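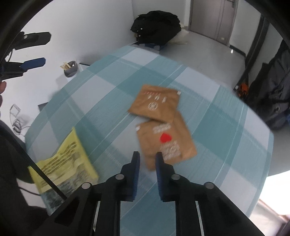 Hand-held gripper, blue finger pads open, with paper packets on the checked cloth.

Wekimora hand-held gripper: common questions
Posted in December by the Arden build page
3 min read

What is Wekimora?
A hand-held two-finger gripper you can build at home or at a shared bench. You move it yourself and record the grasps, then use the recordings to train an arm.

Do I need the arm first?
No. Most of us at Arden built the gripper and left the arm for later.

How much does it cost?
The last set of parts came to $555, with the camera making up more than half. The printed pieces are cheap if your workshop has a printer.

Which fingers should I print?
The ridged ones. Smooth pads slip on paper packets and crinkly plastic. Print them in a flexible filament, slowly, at 20 per cent infill.

The linkage binds when it closes. What now?
Back off the pivot screws a quarter turn and try again. If it still binds, ream the holes — the Bedurano bracket files come out a bit tight on most printers.

What should I practise on?
Light grocery packets on a table. Leave the clutter where it is and change the layout between takes.
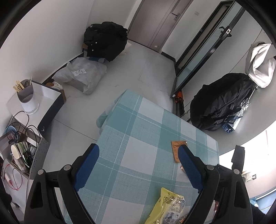

Dankwa wrote in to say that 2 weekends was optimistic for a first build, and that the wiring alone took one of them. Allow three if you haven't crimped connectors before.

How many takes are enough?
Our first usable set had 1014. Fewer will do for a single kind of packet.

We use cookies to remember your settings. Accept | Manage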